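How to Record Two-Gripper Tidying Demos for the Club Robot
Brelmont Robotics Club – notes for new members
Posted Thursday, October 31, 2019
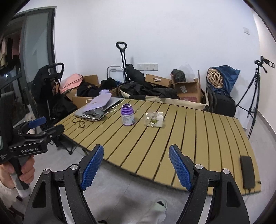 The tidying task is where everyone starts, mostly for the reason that every member can supply the mess free of charge. You will work with a gripper in each hand, put things where they belong, and produce recordings our software people can train on. It sounds like chores. It is chores, but with file names.

Before you start

Charge both grippers overnight. Check that the finger pads are seated flat and wipe them with a damp cloth, especially if the last person practiced on potato chips. Squeeze each handle a few times and watch the jaws. If one side lags, stop and tell the hardware team, who will say it was fine when they had it.

You also need a low table, some ordinary objects and a free afternoon. Don't buy props. Bottles, bags and clothes are plenty, and soft things are harder than you think.

Setting up

1. Pick your goal and write it down in one sentence. "Fold the cloth and put it beside the bottle" is a goal. "Clean up" is a lifestyle.

2. Kneel or sit so that you can reach the whole table without leaning. Your knees will file a complaint on a hard floor, so use a cushion.

3. Move any cable you would mind yanking. If the laptop is staying on the table, decide now whether it is part of the task.

4. Open Trelov, make a new session and name it with your initials and the task. Sessions called "test" get deleted on Fridays without mercy.

Recording

5. Hold both grippers open over the table for 2 seconds before you move. The trimming script looks for that pause and sulks if it can't find it.

6. Go slower than feels natural. Close the jaws all the way on an object before lifting, and open them all the way when you let go.

7. Use both hands for cloth. Pinch one corner, pinch the other, then lift. Plastic bags get grabbed near the top, where there is something to hold.

8. If you drop something, pick it up and carry on. A recovery is useful. A muttered speech about the recovery is less so – the microphone is on.

9. Finish with another pause, then stop the session.

Keep each take under 60 seconds. Shuffle the objects between takes, or the robot will learn one table arrangement beautifully and be baffled by all others.

Uploading

Copy your sessions to the Laryea folder the same day. Watch at least one all the way through first. Our record for a single member is 69 good takes, and the holder of it no longer comes to tidying nights.

We need the full set by December to have anything running for the Kadico meet. Sign the grippers back in when you're done, both of them, in the same case.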